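Grindov From the Water

The river ferry at Grindov leaves from the steps below the fish market, and the top deck is the place to be. For the first stretch the old warehouses block everything but the cathedral roof. Then the channel bends and the whole east bank opens up, with the Wakach hills behind it.

Roxana Bedoya has piloted the route for four years. She likes the early boat in August, when the light comes in low under the Jolora Bridge and the brick turns orange.
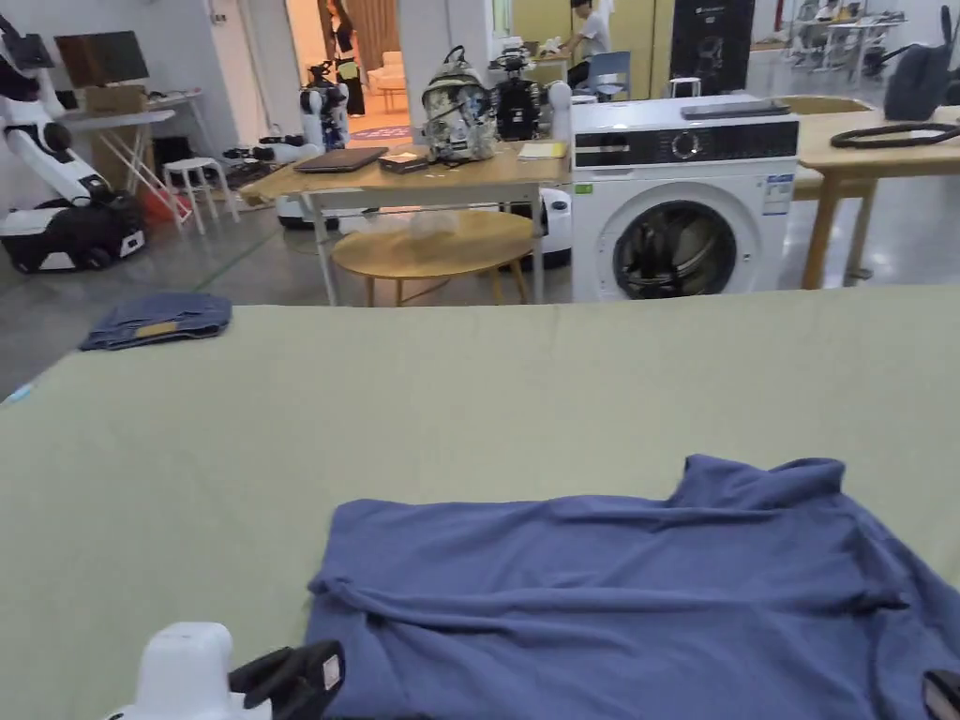 Past the bridge the boat slows for the rowing lanes. On the left is the botanical garden, which from street level is mostly a long wall. From the deck you can see over it to the palm house and two ponds.

The ride out to the lighthouse takes 50 minutes. Most passengers stay on for the return, though the café at the far landing is worth a stop – Slavica Vidmar bakes the plum cake herself and it's usually gone by 2 p.m. The last boat back leaves at dusk, and the seats on the right side face the city lights.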